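June, 6.10 a.m. start

Bench 8 was taken out overnight. Four bolt holes left in the floor and a paler rectangle where the mat used to be. That leaves the long bench by the press and the one under the clock, and the Requena line now runs the full length of the wall where we used to hang the hotel coats.

Line output to the end of the early shift was 1182 pieces, towels and flat sheets only. Stoppages were mostly at the infeed, where a towel goes in with a corner turned under and the sensor reads it as two. The fix is to pull the towel back, flatten it and press reset. I did this often enough that my right shoulder is now the sore one. For years it was the left, from reaching across the bench.

The change of job titles went up on the board at break. Folders are now "line and finishing operatives". Pay band is the same. The piece bonus goes at the end of the month and a flat shift rate replaces it, which suits the slower half of the room and costs the quicker half. I am in the quicker half, or was. I worked it out on the back of a delivery note and will be down slightly in a busy month and up slightly in a quiet one. There was some argument about whether time spent clearing jams counts as finishing or as maintenance. Maintenance is on a higher band. No answer given.

Shirts remain by hand. The line can't take a collar, and Bindement have said so in writing, with the word "currently" in it. The demonstration work is meant to deal with that. Clidcombe have offered the hours to anyone on the folding side, done at home, paid by the hour and not by the shirt. The target across both sites, ours and Zomden, is some 2000 usable folds before the autumn.

I put my name down last week. Reasons for: no bus, paid sitting-down time between batches, and if someone is going to set how a shirt gets folded I would prefer it to be done properly. Reasons against: obvious, and discussed at length in the canteen. Two people at the next table have refused outright. I don't think they are wrong — I just don't think the shirts will stay on the bench because of it.

Did one session this afternoon, 40 minutes. Notes for myself:

- Wrist must stay higher than feels natural. When I drop it the fingertips drag the cloth before they close.
- Take the edge from the side. Coming straight down on it picks up both layers.
- The free hand does more than I had realised. At work I smooth with the left all the time without looking. With the gripper in one hand I notice every stroke.
- Cuffs are slow. I can tell a cuff by feel on the bench, and through the grips I have to look for it.
- A fold that goes wrong is to be finished and marked, not started again. I find this difficult.

By the end I was taking about three times as long per shirt as I would by hand. The instruction sheet says speed is not assessed. It is the first sheet I have had from this firm that says so.

White shirt, partly folded, fingers still open: 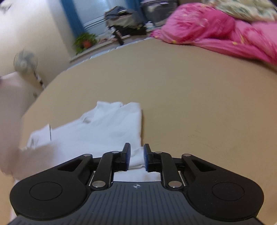
## To do before next shift

- Ask again about the jam clearing and which band it comes under.
- Send in the hours form.
- Move my apron and tape measure out of the drawer by the old bench before the drawer goes as well.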